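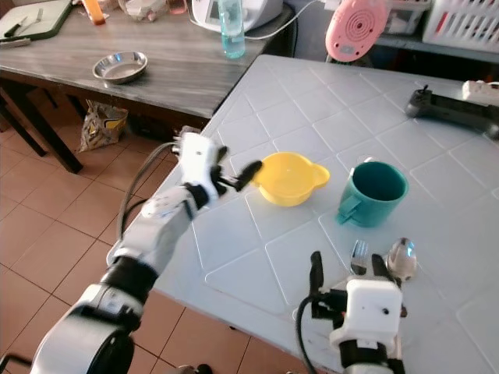

What should a small operation settle before it asks for a price on a robot arm?

The work the arm will do, the objects it will handle, and the person who will look after it. A quotation asked for before those three points are on paper will be a quotation for whatever the seller has in stock.

Chapter 4
Planning and Budgeting for a First Robot Workcell

After studying this chapter you should be able to write a one-page statement of need, separate the purchase price of a workcell from its cost of ownership, choose between a multi-fingered hand and a two-jaw gripper on the basis of the task, and set up a budget sheet that a manager outside the technical group can read.

Key terms: cost of ownership, duty, end effector, payload, spares allowance, statement of need, workcell.

4.1 Starting from the task

Most equipment plans that go wrong go wrong in the first paragraph. The buyer writes "we need a robot" and moves on to comparing models. A better first paragraph names objects and motions. In tabletop work these may be as ordinary as a yellow plastic bowl, a teal mug, a metal fork and a spoon. Each one asks something different of the equipment. A mug stands upright and offers a handle. A fork lying on a table is thin and low, and fingers that close well on a mug may have trouble getting under it.

List the objects by size, weight and surface. Shiny metal and clear plastic deserve their own line, as they can be difficult for a vision system and may call for a different camera or different lighting. Then list the motions: pick up, set down, pour, hand over, stack. If the list runs past one page, the plan is covering more than one workcell and should be divided.

4.2 Hand or gripper

The end effector is the part of the arm that touches the work. Two broad types come up in nearly every plan of this kind. The multi-fingered hand can take many shapes, which suits a mixed set of objects. It also has more moving parts, more wiring and a longer setup. The two-jaw gripper opens and closes. It is cheaper to buy and easier to repair, and for many jobs it is enough.

A workcell doesn't have to use the same type throughout. A multi-fingered hand and a two-jaw gripper can share one table, and the budget should then carry a separate spares line for each. Buyers often forget this and order spare fingers for one side only.

Cables need attention at the same stage. A cable that loops outside the arm is easy to reach and replace, but it needs clearance through the full range of motion. Ask the seller for the replacement price of every external cable and for the delivery time.

4.3 The case of Himico

Himico prepares kitchen goods for display and wanted a workcell that could sort and set out tableware. Its first request went to two suppliers, Bornik and Rondov, and said only that the company wanted a tabletop arm. The two quotations that came back could not be compared. Bornik had priced an arm, a controller and one gripper. Rondov had priced a full installation with training and a service plan.

Himico withdrew the request and wrote a statement of need. It named the objects, the motions and the hours of use, and it asked each supplier to fill in the same sheet. The second round took longer than the first, but the answers could be laid side by side.

One line on the new sheet dealt with training. Himico had planned on 4 hours per operator. Both suppliers asked for more, and the company moved money from the furniture line to cover it.

4.4 What the purchase price leaves out

The arm is the line everyone looks at. The smaller lines decide whether the budget holds. They include the table, power distribution, cable management, lighting, test objects, cleaning supplies, storage, and the labor of putting it all together. Floor space belongs here too, even when the company already owns the building, for the space could be used for something else.

Table 4.1 shows part of a sheet used by Shemweta, a training workshop, for the small items in one workcell.

Table 4.1 Small items, one workcell (dollars)
Work table and fittings: 500
Power strips and cable guides: 100
Test objects and storage: 235
Total: 835

None of these items appeared in the supplier's quotation. Shemweta now keeps the sheet as a standard form and fills it in before any request goes out.

Test objects are bought again and again. Mugs chip, plastic bowls crack, and a tabletop picks up scuffs. Treat these as running costs and place them in the yearly budget along with electricity and service.

4.5 Timing

Orders should follow the order of installation. The table and power come first, then the arm, then the end effectors. If the budget year closes in July, ask the supplier early whether partial delivery can be invoiced separately. A company that pays for an arm in one year and its gripper in the next needs both amounts approved before the first order is signed.

Section 4.6 takes up leasing and used equipment. Before going on, draft a statement of need for a task in your own workplace and keep it at hand, as the exercises in the rest of the chapter refer back to it.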